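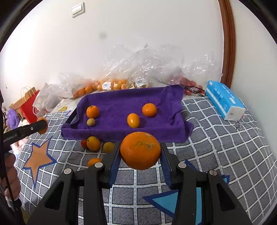 Navel Oranges at Drurdale: Your Questions

We get a lot of mail about oranges, and we love it. Most of the answers below were written by Pao-chu Wan, who runs the packing shed and has eaten more navels than the rest of us put together. If your question isn't on the page, write to us or come find our table at the Flirdale market.

Growing

What makes an orange a navel?

The little button at the blossom end! It's a second, tiny orange that started to form inside the first one and never got very far. Peel one slowly from that end and you can pull it out whole (kids go wild for this). Some are the size of a pea, some are big enough to have their own segments. The size of the opening on the outside varies a lot from fruit to fruit, even on one branch.

If they have no seeds, where do new trees come from?

Grafting. A bud from a navel tree is set into the bark of a young rootstock, usually another kind of citrus, and it takes over from there. Every navel tree is a cutting from a cutting from a cutting, going back a couple of centuries to Brazil. You may find a stray seed once in a blue moon. You're welcome to plant it, but you'll wait years for fruit and the tree may not match its parent.

How many trees do you have?

678 at last count, and 164 of those are in the Tsang block, the old planting on the slope above the road. The Tsang trees are our favorites. They're gnarly, they lean, a few are hollow enough to hide a lunch in, and the fruit is wonderful. The rest are down on the flat and are much easier to pick.

Does it get cold enough to hurt them?

Now and then. Iltdale sits in a bowl, and cold air slides down the hills at night and pools on the flat. The slope stays a few degrees warmer, so the old block usually comes through fine. On frost nights we run water between the rows and drink far too much coffee. A cool night that stays above freezing is good news, though. Cool nights are what bring the orange color up in the peel.

Why do all those baby oranges fall off in June?

Please don't panic! Citrus sets much more fruit than it can carry, and the tree drops the extra when the weather warms up. You'll see little green marbles all over the ground. Keep the watering steady, hold off on heavy pruning, and let the tree sort itself out. If leaves are dropping too, that's a different matter, and it's worth digging down to see how dry or soggy the roots are.

Can I grow one in a pot?

Yes, and you should. Ask your nursery for a dwarf rootstock, use a pot with big drainage holes, and give it the sunniest spot you have. Feed it from late winter through summer. The most common mistake is a little water every day. Soak it well, then wait until the top couple of inches are dry before you soak it again.

Picking and choosing

When is the season?

Our first fruit is ready a bit before the winter holidays and the last of it comes off in spring. Early oranges are brighter and a little sharp. The late ones are sweeter and softer, and they're the ones Pao-chu hides in her desk.

How do I pick a good one?

Go by weight. Hold one in each hand and take the heavier one, as long as they're close in size. Heavy means juicy. The skin should feel firm, with no soft patches. A pebbly peel is fine, and so are scars and scratches from the wind, which never reach the inside.

Mine has green on it. Is it ripe?

Very likely. Oranges left on the tree into warm weather can turn a bit green again near the stem. It's called regreening and it does nothing to the flavor. Taste one before you send it to the compost.

Will oranges ripen on my counter?

No. They're as sweet as they'll ever be at the moment they're picked. Bananas and pears have spoiled us all on this one.

Keeping and using

How long do they last?

A week or so in a bowl, several weeks in the fridge. Use the crisper drawer or a mesh bag so air can get around them. Don't seal them in plastic. Check them once in a while and take out any that have gone soft, as mold moves quickly from one to the next.

Why did my juice turn bitter?

This is a navel thing. The juice has a compound that slowly turns bitter after squeezing, so a glass that was lovely at 7 a.m. can taste odd by dinner. Squeeze and drink right away. If you want a pitcher to keep, use Valencias.

Can I use the peel?

Oh yes. Scrub it, zest it before you cut the fruit, and freeze the zest flat in a small bag. It's great in pancakes, in rice, and over roasted carrots. Candied peel takes an afternoon and makes the whole house smell good. Navels make a mild marmalade too, though we like to add a lemon or two for bite.

Visiting

Can I come and see the trees?

We open the gate on picking days during the season. Wear closed shoes, since the rows are muddy and the Tsang block is steep. Dogs on leashes are fine. We lend out clippers, so please snip the stem close and don't pull, or you'll tear the button off the top and the orange won't keep.

When do they bloom?

Spring, and you can smell it from the Flirdale road with the windows up. If you can only come once a year, come then. Bring allergy pills if you need them, and watch for the bees. They're very busy and mostly ignore people.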